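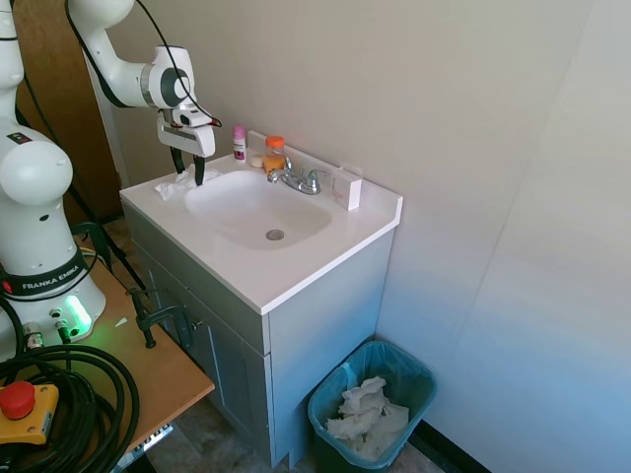 14th August — open day at Multon, bathroom cell

Writing this up while it's fresh. Went over with the Brumia lot for the afternoon and I'm still buzzing. The arm is a Franka on a wooden table, clamped hard up beside a real vanity: basin, faucet, soap, the lot. 15 of us squeezed in between the door and the coffee. So much better than the slides in June!

Things to steal for our own bench:
- keep the clutter on the counter. A bottle and a box behind the sink make you plan the approach properly
- e-stop on the near corner of the table, big red cap, easy to reach from the visitor side
- crumpled paper and thin cloth as test objects (cheap, and horrible to grasp, in a good way)
- wrist view on a second screen. White cloth in a white tub, hardly any outline to go on, just shading. I could have watched that feed all day
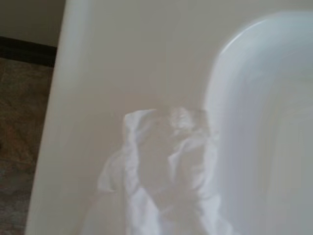
Talk afterward

They've logged 137 runs on the tidy-up task so far and want 500 before the Celtthorpe review. Default grip force is 5 N, which I'd have guessed too low for paper towel — wrong, apparently. Srithong asked about lighting and got a long, very good answer about shadows in the folds.

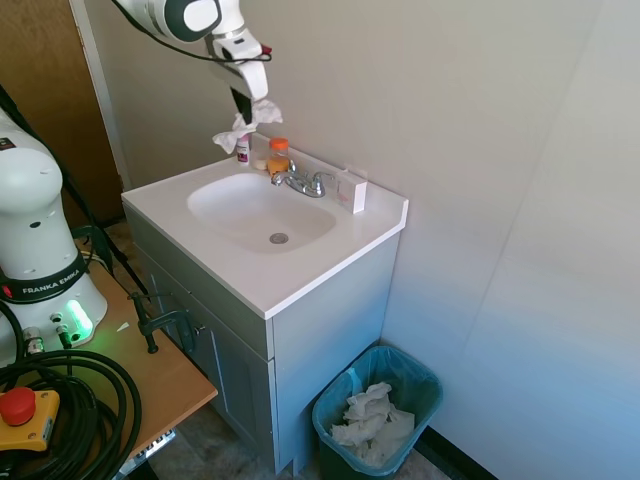
Must ask for their finger pad drawings. Also how they reset between runs, I forgot to write that part down. Our spare table is nearly the right height, so I'm measuring it tomorrow.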